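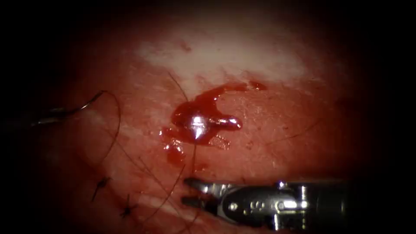

**Can a machine do the boring jobs yet?**

**gonero_bench**

Serious question for people who have bought something or work next to something. We have surgical arms that can hold a curved needle and work with thread on wet tissue. I still empty my own dishwasher, and at work I still sort returned fasteners into bins by hand. Is anything for sale that does either one, unattended, for a whole week?

I don't mean a demo video. I mean you left the room.

---

**mapleleaf_tom**

Household: vacuum, mop, lawn. That's the list. My Grarnow does the downstairs every night and needs me when it eats a sock. It cost $1799 with the dock and I would buy it again.

Dishes, no. Laundry, no. A washer already does most of laundry anyway, and the leftover part is the hard part.

---

**nkaram**

I run second shift at a small parts shop, Obeidat Fittings. We have one arm loading a lathe. It has run since August and on a good night it does 136 parts without anyone touching it. The blanks are all the same and they sit in a tray with pockets.

Sorting returns is a different job. We tried it with a camera on the same arm. Clean bolts were fine. Anything with a washer stuck on it or a bit of tape went in the wrong bin.

Nisreen Karam

---

**oldsolder**

> We have surgical arms that can hold a curved needle and work with thread on wet tissue.

The ones in hospitals have a surgeon at the console. The arm does what the hands do. If you let me drive a two-arm rig from a chair I could empty your dishwasher too, slowly. That doesn't tell you machines can do chores.

---

**gonero_bench**

I know about the console. There is research on having the arms do parts of it on their own, though, and my point is about the hardware. Look at the shot at the top. Two small knots with short cut tails, black thread crossing over itself, blood pooled next to it, and the jaws on that grasper are two thin prongs. If metal can be built to work at that size then a coffee mug shouldn't be a hardware problem.

---

**oldsolder**

I'll give you the hardware. You can't get from that picture to who or what is moving it, though. And a mug is worse in some ways. An operating room is lit, staffed and set up for the one job. Your kitchen has a different pile in it every night.

---

**mapleleaf_tom**

Also price. I'm not putting a hospital budget into plates.

---

**pressbrake_annie**

Going to disagree with oldsolder a little. Thread is about the worst thing you can ask a machine to handle. It bends, it loops back, it slides under stuff. Same for towels and wire harnesses. If somebody gets suturing to run on its own reliably, then I'd expect harness work to follow, and that is a real shop-floor chore. We have 24 people on harnesses at my plant and no machine has come close.

Rigid stuff in a known place is solved. Has been for a long time.

---

**nkaram**

"Solved" is generous. Ours was solved after 30 hours of me adjusting the tray. The vendor quoted one afternoon.

---

**pressbrake_annie**

Fair. Solved if you pay for the fixture.

---

**rw_fedlow**

I work for Fedlow, we rent arms to small shops, so take this with salt. Most calls we get are for sorting or bagging. We turn down most of the sorting. Bagging works if the bags come on a roll - loose bags, no. For homes we don't offer anything and I don't know when we would.

gonero_bench, how mixed are your returns? If it's fewer than ten kinds and they're clean, a vibrating feeder and a cheap camera will beat any arm.

---

**gonero_bench**

More than ten, and they are not clean. Some come back in a coffee can with the oil still on them.

---

**rw_fedlow**

Then keep doing it by hand for now. Or wash them first and send me a photo of what's left.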